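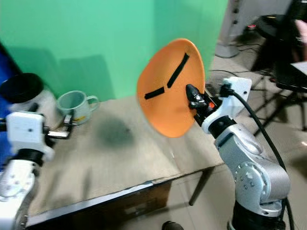
Right arm holding up the orange dish, left one down by the mug.

Quick one tonight, been meaning to write up the pose estimator mess all week and if I don't do it now it'll be December.

So. The dish. Smooth, orange, basically a shallow cone, which means from most angles the depth map gives you the tilt fine and tells you nothing about rotation. Spin it any way you like, same cloud of points. Our old code (the Fernon branch, for anyone following along) just picked a rotation and stuck with it until it changed its mind, and then the planner would happily try to swing the wrist most of the way round to "fix" it. Not great to watch.

The black strips are what saves us. One long, one short, an open V that doesn't quite join up. Different lengths so you can tell which is which. Garba Tamuno suggested it months ago and I said no, too hacky. Sorry Garba.

What the tracker does now:

Depth gives the tilt and centre.
Colour mask finds the dark pixels inside the orange.
Fit two lines, longer one sets the heading.
If either fit is bad — keep the last good rotation and lower the confidence. Don't guess!!

I replayed 706 logged frames through it and got 91 where a fit was rejected. Nearly all of those are motion blur when the arm is moving quick. Old me would have fed those striaght into the planner.

Other thing, timing. Image stamps and joint stamps were coming off different clocks, and the gap was up to 200 ms on a bad run. That alone explains half the weird behaviour I'd been blaming on Iyamu (our planner, which I was pretty rude about in the last post). Now everything gets matched to the nearest joint reading before the pose goes anywhere. Should of done that first.

Still to do: the green backdrop throws a bit of colour onto the white housings and the self-filter mask gets ragged there. And two-arm planning is slow, I've capped it at 1,000 samples for now and it gives up too easily when the left gripper is in close to the mug.

Code's a mess, will tidy it before pushing. Bed.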